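Loading screens and what they say

Mon 21 September

I have been keeping notes on loading screens for most of the summer. I mean the words, not the spinners. A lot of apps show a short line of text while they fetch things, and I wanted to know what those lines are and how often they are any use.

The rules were simple. I opened each app from cold on the same phone, on the same home connection, and wrote down the first line of text that appeared before the main screen. If there was no text, I wrote "none". I did 302 apps. I took the first 100 from my own phone and my partner's, and the rest came from a list Brenda Figueroa sent me, which she had put together for a talk in Nesbridge and never used.

Of the 302, 101 showed some text. The most common line by a long way was "Loading" with three dots after it. Next was "Please wait", mostly in banking and parking apps. After that it gets more mixed. There are jokes ("Feeding the hamsters"), tips, slogans, and a few that tell you what the app is doing at that moment.

I like the last kind best. Vista, the bus timetable app, says "Getting today's times" and then "Checking for changes". Both are short and both tell me where it has got to. When my signal is poor I can see which step it is stuck on, and the second one can be skipped.

Itow does the opposite. It has a bank of tips and picks one at random, and some are long enough that the screen has changed before you reach the end. I opened it nine times to try to read one about sorting folders. I still don't know how to sort the folders.

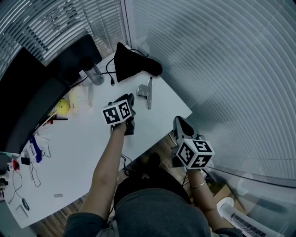

At the desk, both hands full.

Ximena Urrutia wrote to me after my last post to say that translators hate the joke lines. She runs Urrutia, a small translation business, and one client gave her a file of 3000 strings in which the loading jokes took longer than the whole of the settings menu. Puns on "bytes" were the worst. She ended up asking if she could write new jokes for each language, and the client said no, so most of them became "Loading" with three dots.

I had not thought about that at all. It may explain why several apps in my list showed a joke in English and something very plain when I switched the phone to Spanish. I only checked a handful, so I won't put a number on it.

A few other notes. Full stops are rare. Almost every line starts with a capital. Two apps said sorry before anything had gone wrong. One weather app showed "Done" and then loaded for another four seconds.

The spreadsheet needs tidying before I put it up, mainly the column where I typed the text by hand and made spelling mistakes. If you have an app with an odd loading line, send me the exact wording and which phone you saw it on.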